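Print this item | E-mail to a colleague

Avden Residency Awarded to Veronica Rusu

The Avden Sound Program is pleased to announce that composer Veronica Rusu will be its next artist in residence. Her new work for voices and tape, Plekholm, draws on more than 50 letters read aloud by their recipients. A public listening session will be held on Wed 14 September in the Benmoussa Room. Admission is free.

Recent items
Sherif Salem: Two Scores for Empty Halls
June Open Call Results
Ridine Ensemble Season
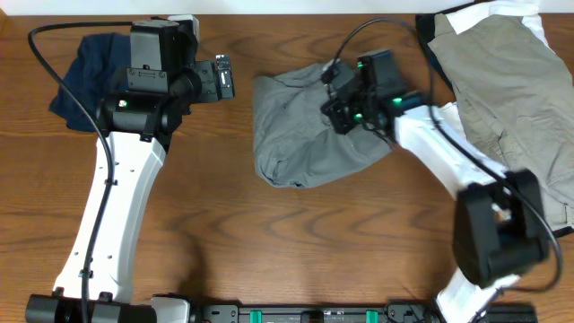
Garments and fabric on a wooden tabletop.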